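Chapitre 5

La couleur dans le document imprimé et à l'écran

Par Keabetswe Kruger et Othmane Abou Zeid
Mis en ligne le 16 décembre 2021

Objectifs du chapitre

À l'issue de ce chapitre, l'étudiant saura distinguer teinte, clarté et saturation, choisir un fond en fonction du sujet représenté et justifier une gamme restreinte dans un cahier des charges. Les notions de contraste typographique présentées au chapitre précédent sont supposées acquises.

5.1 Trois grandeurs pour décrire une couleur

Le vocabulaire courant désigne les couleurs par des noms dont l'étendue varie d'un locuteur à l'autre. Le terme « bleu ardoise » recouvre, selon les nuanciers, des valeurs sensiblement différentes. Pour cette raison, les métiers de l'édition recourent à une description par grandeurs séparées. La teinte situe la couleur sur le cercle chromatique. La clarté indique sa position entre le noir et le blanc. La saturation mesure son éloignement du gris de même clarté.

Une couleur peu saturée se prête bien aux grandes surfaces. Employée en aplat, elle laisse au sujet clair l'essentiel du contraste et fatigue peu l'œil au cours d'une lecture prolongée. Le blanc, à l'inverse, paraît d'autant plus lumineux que son entourage est sombre : c'est l'effet de contraste simultané, étudié au paragraphe 5.4.

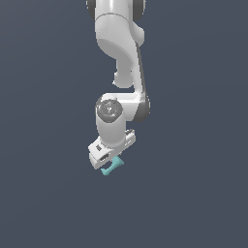

Fig. 5.1. Blanc et turquoise sur aplat gris-bleu. Image de synthèse.

On veillera à ne pas confondre clarté et luminosité perçue. Deux teintes de clarté égale peuvent sembler inégales lorsqu'elles occupent des surfaces très différentes. L'exercice 11, en fin de chapitre, propose de vérifier ce point à l'aide de papiers découpés.

Les couleurs situées entre le bleu et le vert posent une difficulté particulière à l'impression. Leur rendu en quadrichromie dépend fortement du papier et du profil employé, et un turquoise satisfaisant à l'écran peut virer au gris sur un support non couché. Un tirage d'épreuve est donc exigé avant toute validation. Les nuances obtenues par ombrage, du plus foncé sur les bords au plus clair vers le centre, doivent être contrôlées séparément.

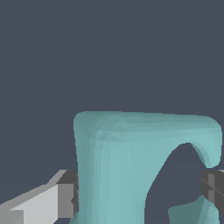 5.2 Le choix d'une gamme restreinte

Une gamme est dite restreinte lorsqu'elle comporte au plus cinq couleurs, noir et blanc compris. Cette discipline, héritée des contraintes de l'imprimerie, demeure utile dans les publications numériques. Elle facilite la cohérence d'une collection et simplifie les corrections tardives.

L'étude de cas retenue dans ce chapitre porte sur la refonte du catalogue Vonetti, conduite par Adel Soliman. La version initiale employait 39 couleurs nommées, dont 30 n'apparaissaient que dans les tableaux. Le relevé complet figure en annexe. L'étudiant y observera que la plupart des écarts provenaient de copies successives entre fichiers, sans intention graphique particulière.

La place des gris mérite une attention soutenue. Un gris neutre posé à côté d'une couleur vive semble se teinter de la complémentaire de celle-ci. Il est possible de construire une illustration entière sur des écarts de gris et de blanc, à condition de ménager une différence de clarté suffisante entre le fond et les parties ombrées du sujet.

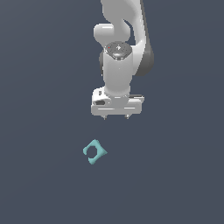 Fig. 5.2. Blancs et gris sur fond gris ardoise uni. Image de synthèse.

Les paragraphes suivants traitent successivement des fonds unis, des dégradés et du contraste simultané. Les définitions en usage dans l'ensemble du manuel sont regroupées dans le glossaire.

Dans la même collection

Chapitre 4. Le contraste typographique
Chapitre 6. Papiers et supports, par Kipchumba Kashindye
Annexe B. Relevé des couleurs du catalogue Vonetti
Corrigés des exercices, revus par Archie Imrie

© Éditions Skovalent. Tous droits réservés | Contact | Haut de page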